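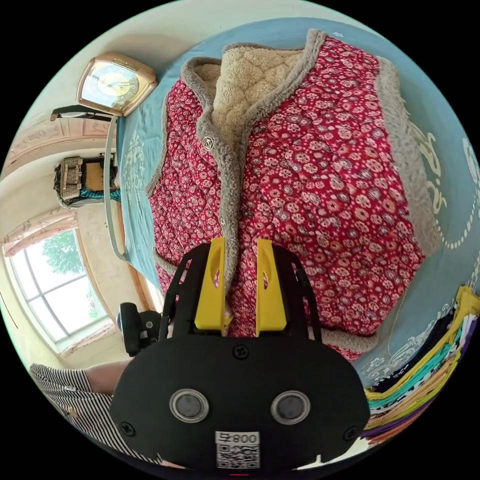

How long does a visitor need before they can fold with the hand-held gripper? Most people manage a plain garment within 36 minutes of the briefing; quilted ones take longer.

Opening, 10.00. Welcome, fire exits, phones to silent. Introduce Hertta Vainio (hardware) and Hertta Vuorinen (data). Use surnames all day.

What Gosling does. A person works the gripper by hand and the recording trains the arm at Bruserum. Say early that no arm runs in today's session — the arm is at the Kustmont stop, after lunch.

The fingers. Flat, yellow, a narrow oval cutout near each tip. Pass the spare set round the rows. Point out that padding behaves differently from plain cotton: it springs back when the fingers let go. Our quilted vest with the fleece trim is the usual case. Start at the front opening, work outwards, keep the buttons clear of the grip.

Figures, once only. The current set holds 504 folds, of which 87 were rejected. Main cause of rejection: the fingers closed on one layer when the task called for two. Do not quote a success rate for the arm. Imside will publish that themselves in December.

Hands-on. Groups of 6, one gripper per group. Visitors should press down lightly, close, lift, then pause before the next move. Vainio corrects grip, Vuorinen watches the recording. If a label code will not scan, swap the unit and carry on.

Likely questions: price (refer to Imside), wet laundry (not tested), left-handed use (fine, same unit).

Coats are in the side room. Coach leaves for Kustmont at 13.15.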